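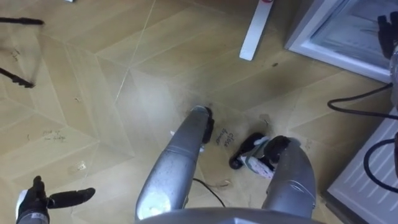 Sol à losanges imitation bois : feutre noir, traces sombres et petits débris.

Nettoyer un sol imitation bois : feutre, traces noires et crasse incrustée
Publié le mardi 3 janvier 2023 dans Sols et revêtements

J'aime beaucoup les sols clairs à motifs, avec leurs grands losanges et leurs chevrons beiges, mais alors qu'est-ce que c'est salissant ! La moindre trace de frottement se voit, le gris s'installe là où on travaille le plus, et quand en plus il y a du marqueur noir dessus (coucou le « close drawer » écrit en biais), on se dit qu'on va y passer la semaine. Rassurez-vous, une matinée suffit largement pour une pièce normale. Je vous donne ma façon de faire, celle que j'utilise depuis que j'ai emménagé à Dedville et que j'ai abîmé un bout de sol avec une éponge trop agressive. Le bout en question est sous le meuble à chaussures, on n'en parle plus.

Ce qu'il vous faut

- un balai à poils souples ou un aspirateur avec l'embout brosse
- deux seaux
- une serpillière microfibre plate, et une de rechange
- quelques chiffons blancs
- un nettoyant sol neutre (j'utilise le Stellel, acheté chez Idahosa, mais n'importe quel savon à pH neutre ira)
- de l'alcool ménager
- une gomme blanche toute bête, celle des écoliers
- du bicarbonate
- une vieille brosse à dents souple

J'insiste sur les chiffons blancs. J'ai pris une fois un vieux tee-shirt rouge avec de l'alcool et j'ai eu une jolie auréole rose à rattraper ensuite.

D'abord, savoir sur quoi on marche

Vinyle ou stratifié, de loin c'est souvent la même chose, surtout avec un décor bois. Le vinyle est plutôt souple et un peu tiède sous le pied nu, le stratifié est dur et il sonne quand on tape dessus avec l'ongle. Si vous avez une chute dans un placard, regardez la tranche : sur du stratifié, on voit le panneau de fibres de bois au milieu.

Le vinyle supporte bien une serpillière humide. Le stratifié déteste l'eau qui stagne, ça rentre par les joints et les bords se mettent à gonfler. Dans le doute, faites comme si c'était du stratifié et essorez à fond. Si vous avez gardé la notice de pose, relisez-la avant de sortir l'alcool. Celle de mon Nustetis traînait au fond d'un tiroir et elle déconseillait l'acétone, ce que j'aurais aimé lire plus tôt...

Étape 1 : dégager et dépoussiérer

On enlève tout ce qui traîne par terre, les petits appareils, les câbles, les bricoles. Un câble fin posé au sol, c'est un nid à miettes, et on le prend dans le balai à tous les coups. Je les enroule et je les pose sur la table le temps du ménage.

Ensuite, aspirateur. Miettes, copeaux, petits éclats clairs qu'on ne voit qu'à contre-jour, il faut que tout parte avant de mouiller. Si on passe la serpillière sur des débris, on les promène, on raye et on fabrique une espèce de pâte dans les joints. Je passe dans un sens puis dans l'autre, avec l'embout brosse bien en place - les roulettes de l'embout nu peuvent marquer.

Étape 2 : les inscriptions au marqueur

On s'en occupe à sec, avant le lavage. Commencez toujours par un essai dans un coin caché, avec une goutte d'alcool sur un chiffon blanc. Vous attendez que ça sèche et vous regardez si la surface est devenue mate ou si le décor a déteint. Si tout va bien :

1. Imbibez un coin de chiffon d'alcool ménager. Jamais directement sur le sol, ça coule dans les joints.
2. Posez-le sur le trait et laissez agir quelques secondes.
3. Essuyez en partant de l'extérieur vers le milieu de la lettre. Si vous faites l'inverse, vous étalez un nuage gris.
4. Changez de coin de chiffon dès qu'il est noir. Il en faut beaucoup plus qu'on ne croit.
5. Rincez à l'eau claire, séchez.

Allez-y mot par mot. Sur une phrase longue, on est tenté de frotter toute la ligne d'un coup et c'est là qu'on grise le motif. Les petits gribouillis déjà à moitié effacés sont parfois les plus pénibles, parce que l'encre a pu se loger dans le grain du décor. Pour ceux-là, brosse à dents, une goutte d'alcool, petits ronds très légers, et on aère la pièce (et pas de flamme à côté, évidemment).

Il reste une ombre ? Un peu de bicarbonate mouillé sur le doigt, sans appuyer, puis rinçage. J'évite les gommes magiques en mélamine sur les finitions brillantes. Elles marchent très bien sur le feutre mais elles poncent, et la zone polie se voit ensuite à la lumière rasante.

Étape 3 : les traces noires

Les marques sombres laissées par des semelles ou des patins en caoutchouc ne bougent presque pas à la serpillière. La gomme blanche, elle, fait des merveilles ! On gomme à sec, à petits coups, on ramasse les peluches. Sur une marque vraiment tenace je mets une noisette de savon neutre pur, je laisse poser 3 minutes et j'essuie.

Étape 4 : laver, à deux seaux

Un seau avec de l'eau tiède et le nettoyant, un seau d'eau claire pour rincer la serpillière. Respectez la dose du flacon, vraiment. Le voile grisâtre qui revient après chaque ménage, c'est bien souvent du produit en trop qui colle et qui retient la poussière. Chez moi il a disparu quand j'ai arrêté de verser au pif.

On part du fond de la pièce et on recule vers la porte, par petites surfaces. Avec un motif géométrique c'est assez pratique, je suis les lignes claires et je fais losange après losange, comme ça je sais où j'en suis. Là où c'est le plus encrassé, je passe deux fois, et je change de serpillière entre les deux. L'eau de rinçage se change dès qu'elle est trouble.

Étape 5 : sécher

Un chiffon microfibre sec sous le balai plat et on repasse partout. Sur du stratifié c'est obligatoire, sur du vinyle c'est surtout pour éviter les traces. Attendez que tout soit bien sec avant de remettre les affaires en place.

Et si une tache ne part pas ?

Un petit point sombre qui résiste à tout, passez l'ongle dessus. Si ça accroche, c'est peut-être un éclat ou une brûlure, et là on arrête de frotter. Il existe des cires de réparation teintées pour le stratifié. Pour une auréole grise étendue, refaites un lavage à l'eau claire seulement, deux ou trois jours de suite, avant d'essayer un produit plus fort.

À ne pas utiliser : l'acétone, la javel pure, la paille de fer, le nettoyeur vapeur sur du stratifié, la cire pour parquet (ça glisse et ça jaunit).

Pour l'entretien, je passe l'aspirateur quand je vois des miettes et la serpillière tous les 7 jours. Et pour le feutre, plus on s'y prend tôt, mieux c'est - le trait de la veille part souvent en un passage, celui que j'avais laissé traîner tout le mois de décembre m'a coûté trois chiffons.

À lire aussi : Décoller un résidu de ruban adhésif sur un sol vinyle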